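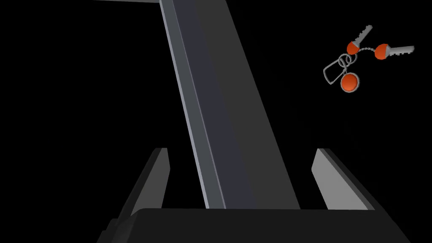

Simulation station, gripper and the keys with orange heads.

Open day at the Femlow training hall, Narville: who went?

poduval_bay3
I visited the open day in March and I want to write my impressions while I still remember them. The hall was full in the morning, so I recommend to come after 2 p.m. if they repeat it. In the front they had the packing cell, which everybody filmed. I spent most of my time at the back, where Ilango Kotian showed the simulation. You sit at a desk, you have two hand controllers, and you move the gripper on the screen. The task he gave us was the keys. You must pick them up by the round fob and not by a blade.

I needed 8 attempts for one good pick. My daughter needed 3.

tinsnip65
I was there also. The packing cell was nice, but the simulation I did not understand as an attraction. I can see a computer game at home. If they invite people to a robot hall, they should let the people stand next to a robot.

poduval_bay3
I understand you, but I do not agree completely. With a real arm they can let maybe one visitor in ten minutes, with a person at the stop button. At the desk there were children trying it all the time. Also, Mr. Kotian said that their trainees do 65 hours at this desk before they touch the cell. So we saw the true work of the place, only it does not look so impressive.

loltwood_lena
65 hours sounds like a lot. In our shop in Loltwood the new people get one afternoon and then they are on the machine. Different kind of machine, of course.

What I did not like: the background was very dark. I had difficulty to judge how far away the keys were. I closed the jaws too early every time.

tinsnip65
Same for me. And there is no feeling in the hand. On a real gripper you hear the motor when it pushes against something.

nsuvarna
Hello, I am Nandini Suvarna, I helped at the desk that day. Thank you for the honest comments. The depth problem we hear often. You can change to a second view with the left thumb button, and I am sorry if we did not tell everybody. We have saved 363 runs from visitors, nearly all of them with the keys, and the most common mistake was the one Lena describes.

poduval_bay3
Thank you, I did not know about the thumb button! That explains my eight attempts. Did you have other tasks also? I saw that one group had a different picture on the screen, but I had to leave for the bus.

nsuvarna
There was a second program with the white two-arm robot, for the people who stayed longer. It is more difficult because you must watch both arms, and the walls are close.
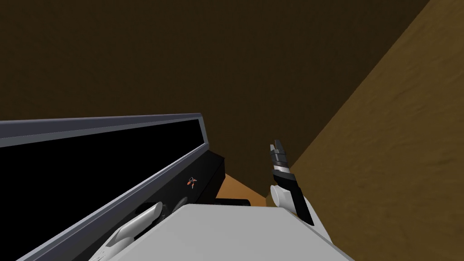 loltwood_lena
Can a visitor without any experience book the desk on a normal day, outside of the open day?

nsuvarna
Visitors can book one hour in the afternoon, after 4 p.m., when the trainees are finished. Write to the front office at Femlow and say that you are a beginner, then one of us sits with you.

tinsnip65
I still think the real arm should be open for the public. But I will book the hour, I want to see this second view.

loltwood_lena
Then tell us which button it was, I already forgot if left or right.

poduval_bay3
Left thumb.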